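February, evening

I came home with wet shoes and a full head, so I write before I eat. In the laboratory we had a long meeting with Poppy Mottram from Veloso. She explained the plan for the second line. From next month the Erkus arm will take over all the measuring and pouring for the water samples, and the five of us will do what she calls review. I wrote this word in my notebook and put a line under it, as I do with words which look easy.

Olga asked how many samples the line must make in a month. The answer is 2000. Now we make much less, and by the end of the week my thumb hurts from the pipette. So I should be glad, and for the thumb I am. Olga was not glad. She has done this work longer than all of us, and she can pour to the mark without stopping to look twice. She said to me in the corridor, "So they will keep my eyes and send home my hands." I did not know how to reply in English, and in Portuguese I also had nothing.

After lunch I had my turn to prepare the table. Cylinder, flask in the cork ring, funnel. I like this part, it is quiet.

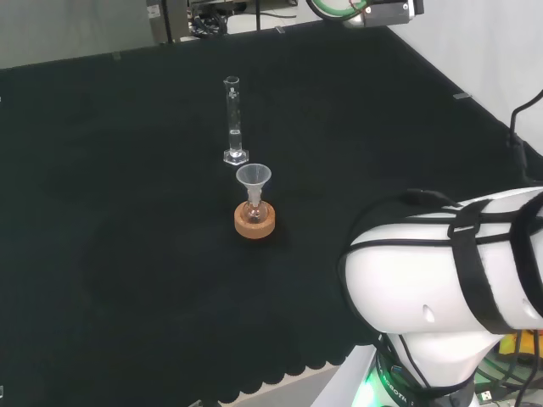 Who is responsible when a measurement made by the arm is wrong?

The person who signs the sheet. Poppy read this to us from the new procedure, and she read it two times because Hélder asked her to.

I have thought about this all the way home on the bus. When I pour myself and I make a mistake, I feel it, even before I see the number. When I only sign, I must find the mistake of another one, and this other one does not get tired or worried. I asked if we can stop the line when we have a doubt. Poppy said that we can, and that it will be written in the log with the name. Judite looked at me when she heard "with the name".

There is also the matter of the hours. The evening shift will finish at 4 in the afternoon, so in truth there will be no evening shift. Judite is happy, she can fetch her boy from school. Hélder loses the extra pay and he did not speak for the rest of the meeting. I am in the middle. I will miss the money a little and the dark bus not at all.

Tomorrow I must read the training pages from Veloso, the part on alarms, and ask Olga if she wants to do the course together with me. I think she will say no first. I will bring the almond cake and ask again.

Now the soup.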